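Get Involved > Taking Part > Current Calls

Print this page | E-mail this page to a friend

Talkers and listeners wanted for the Sterbridge Spoken Memory Project

Did you work at the Milošević bakery, or live close enough to smell it in the mornings? Did your mum or your uncle? We are looking for people who remember Sterbridge as it was before the ring road came through, and who would be willing to sit down with one of us for an hour or so and talk about it.

I should say a little about how this started. When the Milošević family sold the bakery, Dragica Vukčević (who had worked the counter since leaving school, and who knew everybody's order and most of their business) was given a biscuit tin full of old photographs and had no idea who half the people in them were. She brought the tin to the library, and we put the pictures out on a table one afternoon, and people simply stopped and started talking. There were stories about the flood, and the dances above the Co-op, and a goat that I have since heard about in several quite different versions. It seemed a terrible shame that none of it was being written down or recorded, and so we began to record it.

The collection is called Navumier, after the old boat that used to carry coal and the occasional passenger up to the lock, and it already holds 853 recordings. That sounds a great many, and we are proud of it, but there are large gaps. We have next to nothing from the families who came to Sterbridge from Ghana and the Caribbean to work at the hospital, very little from the Hill Road end of town, and hardly anyone talking about the years just before 2000, which some of us still think of as quite recent!

Who we would like to hear from

You don't need to have done anything remarkable. Some of our loveliest recordings are about packed lunches, bus conductors and what was on the shelves in the corner shop. We would especially like to meet:

- anyone who worked at the bakery, the hospital laundry or the Flivby brush factory
- people who moved to Sterbridge from another country or another part of this one, at whatever age
- anyone who went to the old Canal Street school, either as a pupil or on the staff
- brothers, sisters or old friends who would enjoy being recorded together, even if they disagree about everything

You should be 18 or over. If English isn't the language you tell stories in, please tell them in your own. Kwame Adjei can record in Twi and Dragica in Serbian, and we will do our best to find somebody for other languages.

What happens on the day

We can come to you, or you can come to us. The room upstairs is reached by lift, and there is a hearing loop if you ask us to switch it on. We always begin with a hot drink and a chat, and the recorder doesn't go on until you are comfortable. Bring photographs, letters, a recipe, an old work badge, whatever helps. We can copy things while you wait and you will take the originals home with you. Bus fares and parking are paid back in cash.

Yellow paper cups on the big table by the window, with the trees and the street beyond. 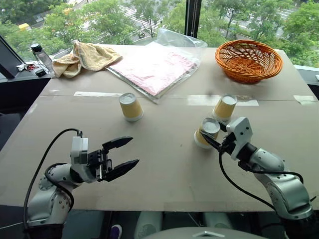 We are also looking for listeners

Perhaps you would sooner be on the other side of the conversation. We have three places for new interviewers, unpaid but with expenses covered, starting in October. Ohemaa Nutsugah runs the training over three mornings and she is a very patient teacher, as I can say from experience, having once recorded an entire afternoon with the microphone unplugged. You will need to be able to give us a morning a fortnight and to be happy letting a silence go on for a bit.

What becomes of your recording

You will get your own copy, and nothing is added to the collection until you have heard it and signed the form. You can ask for parts to be taken out, or for your name to be left off, or for the whole thing to be kept closed for as many years as you like.

How to get in touch

Ask for Alistair Lamont or Kwame Adjei at the library enquiry desk, any time between 10am and 4pm, or leave a note with your name and telephone number in the Navumier box beside the newspapers. If you are asking on behalf of a parent or a neighbour, do please check with them first, and tell us what time of day suits them best.

Alistair Lamont
for the Sterbridge Spoken Memory Project

Print this page | E-mail this page to a friend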